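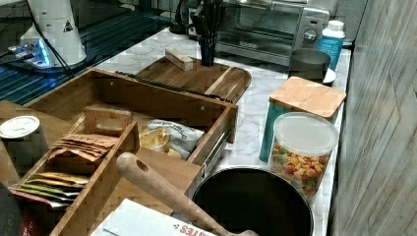
Lulau drawer organiser with runner, wooden, for 600 base units

Sold by Grekard. Product code 221. Price £60 with one inner tray, fixings extra.

We stock a lot of things that promise to sort out a kitchen drawer, and most of them come back. The Lulau has come back less than the others. That is as far as we'll go before you've read the rest of this page.

What it is

An open wooden box with straight sides that goes inside a base unit and slides out on metal runners. A smaller divided tray drops into it. The tray has a raised divider down the middle with a notch you can get your fingers into, so you can lift the tray out and put it on the worktop while you make the tea. Kolář make the runners and Lulau make the box.

What the maker says, and what we think

"Holds everything you reach for." No, it doesn't. It is shallow. Sachets and packets are what it does well, and a flat stack will fan out and stay fanned out so you can read the edges. Tall things don't belong in it. Bottles, mugs, canisters with lids and the big crock of spoons will all stay on the worktop where they were before you spent the money.

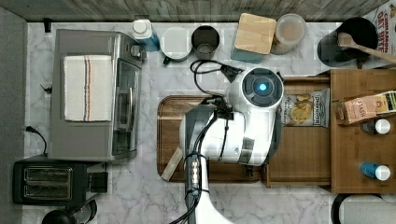 So before ordering, look at what is really in your way. If it's a toaster and a row of jars along the back wall, a drawer organiser won't touch the problem and you'd be better off with a shelf. We do sell shelves, and they're cheaper.

"Fits any kitchen." It fits a 600 unit with straight sides. It does not fit corner units, and it does not fit the older Farel cabinets, which have a lip inside that catches the runner. We have asked Lulau twice to put this on the box. Measure the inside of the unit at the front and again at the back. If the two figures differ by more than 2 mm, pack out one side before you screw anything in.

"Fitted in minutes." Chidubem Danladi on our trade counter allows an hour for the first one. The runners are handed and the marking that tells you left from right is on a paper sticker, which people peel off. Don't peel it off.

How we've been using ours

The display one has sachets down one side and a bag of crisps down the other. A taller divider makes a narrow compartment and a wide one, and the wide one takes a snack bag lying down without squashing it much. The small tray can sit at the back when you want the front clear.
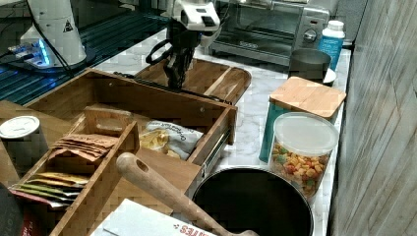

Photo: Jytte Lykkegaard for Grekard

The wood is light brown with a plain finish. Lulau call the finish "wipe-clean". Wipe it with a damp cloth and dry it straight away, and don't leave a wet cup standing in it. Oil will mark it. We'd keep cooking fats somewhere else altogether.

It won't match anything in particular either. If your chopping boards are a darker brown, as plenty are, the box looks pale next to them when it's out.

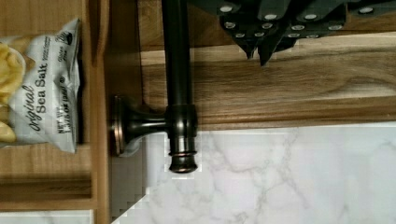 Crisps are a fair test of any drawer, by the way, as a full bag will jam a runner system that has too little room above it. Check the height of the rail over the opening and compare it with whatever you mean to store, standing up or lying down.

In the box

Drawer box
Divided inner tray
Tall divider
Pair of Kolář runners, with stickers

Not in the box

Screws. The leaflet shows them, and we've complained about that as well.

Returns

Unfitted, in the packaging, usual terms. Once there are screw holes in it we can't take it back unless a runner is faulty, in which case we swap the runners and you keep the box. Spare trays are expected in July. We were told that last year too, so please don't plan around it.

Page last checked 25 February 2023.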